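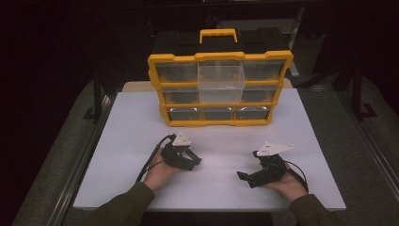
Posted Thursday, late, by Jinlong Peng
Last updated: July

Quick one before I lose the thread. Drawer results are in and they're odd enough that I want them written down somewhere other than the whiteboard.

Background for anyone who skipped the last post: we've been collecting demos with the hand-held grippers, one in each hand, head camera on, no robot anywhere near it. Then train, then put the policy on the two-arm setup over at Ternside and see what survives. The task is small drawers. Open one, leave the others alone. Sounds like nothing. It's the hardest thing we've tried on the Gomix policy so far, and I include the towel.

Why drawers are nasty. Clear plastic, dark case behind, so a closed one is basically a dark rectangle with a bit of shine on it. Pull it out an inch and it goes pale and catches the light and now it looks like a different object. Also it covers up the drawer underneath. So the policy has to work with something that changes its look halfway through the action, and depth is useless on it, we gave up on depth in the first week.

Anyway. The question was whether it's better to have more demos or messier demos. Du has been saying messier for months. I've been saying more. We had a small bet on, lunch at Milholm.

Setup was:

Set A, 80 demos, all starting with every drawer shut. Clean approach, pull, let go, hands back.

Set B, also 80, but 20 of them start with some drawer already partway out. Could be the target, could be a neighbor. The person doing the demo just deals with it however they like. Push it in first, work around it, whatever. No script.

Same model, same training length, same everything else. I checked the configs twice becuase last time I didn't and we all remember how that went.

Result. Starting from all shut, A and B are close enough that I wouldn't argue over it. B slightly worse if anything, a bit slower on the approach. Fine. Starting with a drawer out, A falls apart. It goes for the closed drawer next to the open one, clips the rim on the way in, and then sits there nudging. Or it decides the open drawer is the target no matter what we asked for. B mostly handles it. Not perfect, but it recovers, and a couple of times it shut the wrong drawer and then went back for the right one, which made Du extremely happy and I had to hear about it.

So yeah, messier. Lunch is on me.

Some things I don't understand yet:

The left hand barely matters. In most demos one hand pulls and the other steadies the case, or just hovers. I ran a version with the left hand's motion zeroed out at test time and the success numbers hardly moved on the top row. On the bottom row they dropped a lot. Guess is the case tips when you pull low with nothing holding it, but I'd have expected the opposite, top row being the tippy one?? Need to look at the videos properly. Somebody tell me if I'm being dumb about the physics.

Middle column is worse than left or right for both sets. No idea. Could be the arms crossing into each other's space. Could be that I personally did most of the middle column demos and I'm bad at this.

Cables. I've started noticing the policy holds the right wrist at a funny angle and I'm fairly sure it learned that from us keeping the gripper cable out of the way. The robot doesn't have that cable. It's copying a habit that makes no sense on its own body. Kind of charming, also a real problem, as it costs reach on the far side. Going to try routing the cables up the sleeve for the next batch and see if the angle goes away.

Caveats, so I don't get emails. It's 3 training seeds per set, not more. One organizer, one table, one lighting setup with everything behind it dark, which helps the yellow pop and probably flatters us. I changed the gripper pads on the robot between the first and second day and didn't rerun the first day. Should have. Will.

Next: a Set C where drawers get opened and shut by someone else mid-demo. Du wants 11 people doing demos in place of the usual few of us, on the theory that different people are messy in different ways. I think he's right, and am not betting this time. Also want to put things inside the drawers, screws or whatever, because an empty drawer weighs nothing and pulls out too easily. And a second organizer in some other color, if anyone has one lying around please drop it on my desk.

Plots when I've fixed the axis labels. The ones in the group folder are wrong, the legend is swaped, A is B. Don't use those.

Ok, bed.

Contact: use the form on the about page | © Jinlong Peng | Back to top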